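**Dirnstead Library Trust Opens Sensory Garden and Reading Rooms in Clusgate**

CLUSGATE — The Dirnstead Library Trust announced today that its restored Clusgate branch will open to the public in February, following a building program that lasted 35 months. The branch has nine study rooms, a children's floor and a walled garden planted for scent and touch.

The Clusgate branch first opened 111 years ago and had been closed because of water damage to the roof and upper gallery. Work was carried out by Justley Builders under an agreement with the town. The original reading hall has been kept, including its tall windows and oak shelving.

Opening hours will be extended to 9 p.m. on weekdays. Residents who hold a card from any other Dirnstead branch may use it at Clusgate without registering again. Borrowing will remain free of charge, and late fees on children's books have been removed.

**Learning programs**

The branch will also offer seven free evening courses for adults. Subjects include bookkeeping, conversational Spanish and home repair. Places are limited, and registration opens at the front desk at 10 a.m. on opening day. 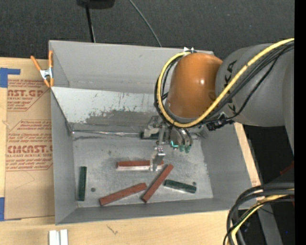 **About the Trust**

The Dirnstead Library Trust operates public libraries in Dirnstead, Clusgate and Rugemalira. Media requests may be sent to the Trust's press office in Dirnstead.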